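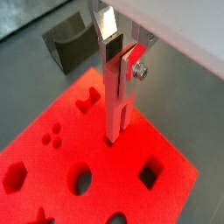
I've tried the Welano caves eleven times now and I keep running out of bag space before the second lift, is it even possible without buying the big pack? a reader asked under my last Prisosov post, and added that the pack costs more than the game did.

Yes! It's possible, and I've done it on a phone with a cracked corner and no controller. You don't need the big pack. You do need to stop carrying so much junk, and you need to change a couple of settings that Prisosov hides in silly places. I'm writing this for the mobile version, by the way. The PC one has a different bag screen and I've barely touched it.

How to clear the Welano caves with the starter bag

Before you go in

Get yourself to level 54 or close to it. You can enter the caves much earlier (the game lets you stroll right in, the monster) but the spitters on the lower floor will eat through starter armor in a couple of hits. I went in way too early my first time and lost a good lantern that I'm still a little sore over.

You also want 900 coins in your purse. There's a trader by the first lift who sells rope and lamp oil, and you'll pass him only on the way down. Anything you can't afford there, you won't be getting. If you're short, sell your fish in Urosden. Fish prices in Urosden are way better than in the starting village, and the walk between them is pretty safe in daylight.

Now the settings. Open the menu, tap the gear, and go to Controls, then Touch, then scroll all the way to the bottom, past the button opacity slider. Turn off Auto Pickup. I know, it feels wrong. With Auto Pickup on, the game stuffs every pebble and bat wing into your bag, and in the caves there are bat wings everywhere you step.

While you're in that menu, switch Hold to Drop to the short setting. The default hold takes forever and you'll be standing there pressing on a mushroom while something chews your ankle.

Then go back one screen, into Gameplay, and turn on Lock Slots. This one arrived in the spring patch from Nwankwo and half the people I play with haven't noticed it. A locked slot holds one kind of item, and if that item runs out the slot stays reserved for more of it.
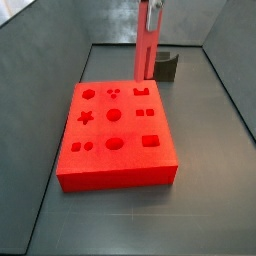
Red shape-sorter block, cutouts facing up.

Setting up the bag

The starter bag has nine slots, three rows of three. Long-press a slot to lock it once you have the right item in there. My setup looks like this, going from the top:

Top row: rope, lamp oil, bandages.
Middle row: lantern, your weapon, throwing stones.
Bottom row: food, then two slots left open.

Those two open slots are for loot and nothing else. If you fill one with a second stack of food because you got nervous (I get nervous), you'll be sorry by the time you reach the flooded room.

Rope stacks pretty high, so buy all of it from the trader in one go. Oil doesn't stack nearly as well. One full stack got me to the bottom and back with a bit left over, but I turn the lantern off whenever I'm in the rooms with glowing moss, so if you like to leave it burning you may want to come up sooner.

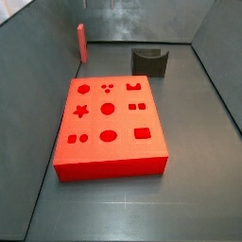

Learn where your items sit without looking, and do it before you go underground. The bag screen doesn't pause the game, and on a phone your thumb covers half of it anyway. Pick one slot as your anchor and learn the others by how far they are from it. I use the center slot, which is my weapon. If you picture the bag as that red board, the weapon is the plain round hole in the middle, and the lantern is the star just left of it. Once those two are in your thumb, the rest comes along quickly. I practiced by standing next to the well in Urosden and swapping between weapon and lantern with my eyes on the TV, and other players kept waving at me.

Going down

Buy your rope and oil from the trader, then take the first lift. On the upper floor, keep to the left wall. There's a chest on the right side that looks tempting and it has turned out to be candles every single time I've opened it. You don't have room for candles!

Use three ropes at the gap. Two will reach, but they sag, and you have to jump the last bit with the touch stick, and I've missed that jump more than I'd like to admit. Three and you can just walk over.

After the gap you'll hear the spitters before you see them. Throw a stone at the far wall. They turn toward the noise and you get a nice long moment to run through behind them. If one does spot you, back up into the narrow part and fight it there, so that only one can get at you at a time.

The flooded room is where people's bags give out. There's a lot of ore in the walls and all of it is worth picking up in theory. In practice, take the blue ore and leave the gray. Blue sells for 249 a lump in Urosden and it stacks. Gray weighs you down and the smith gives you pocket change for it. With your two open slots you'll have one for blue ore and one for the key you find on the ledge at the back. The key doesn't share a slot with anything, and if you have no room it just lies there looking at you.

Take the second lift down, open the door with the key (it disappears when you use it, so there's your slot back), and grab the lamp crystal. You're done with the hard part.

Coming back up

You can use the travel stone next to the crystal if you brought one. I never do, it would eat a slot. Walking back is fine. The spitters don't come back for a while, and your ropes stay up at the gap unless you quit the game, so don't quit the game. If your battery's low, plug in before you start the climb. My phone died right on the bridge once and I came back to no ropes and no oil.

A couple of things I get asked

Can you do it with Auto Pickup on? I guess so, if you like dropping bat wings all evening.

Does the lock setting carry over to a new character? It didn't for me. You have to turn it on again and lock each slot again too.

Do you need the sword from the Urosden smith? No, a decent spear does fine, and I prefer it in the narrow part. You'll want to repair it before you leave town, though, as there's no anvil anywhere in Welano that I've found.

If you get stuck somewhere I didn't mention, leave a comment with your level and what's in your nine slots and I'll have a look when I'm back from work.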